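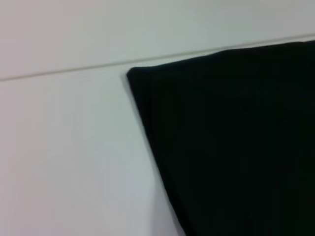

Departamento de Automática, Grupo de Manipulación, Kincaid

Detector de esquinas para tela negra. Informe parcial, Bastian Reuter e Ingrid Kapoor.

Sin textura casi. El interior sale negro, así que solo usamos contorno: umbral, borde, ajuste de 2 rectas y cruce. La esquina es algo roma, el cruce cae fuera de la tela y hay que retroceder unos 8 px.

Problemas:
- la junta de la mesa va casi paralela al borde de arriba, Hough la coge como lado. Filtro por contraste, de momento vale
- la sombra del lado izquierdo desplaza la recta

Probado con 429 capturas, 31 fallos, casi todos por la junta. Falta pasar el punto al planificador (Marisol tiene la calibracion mano-ojo) y repetir con otra luz en julio.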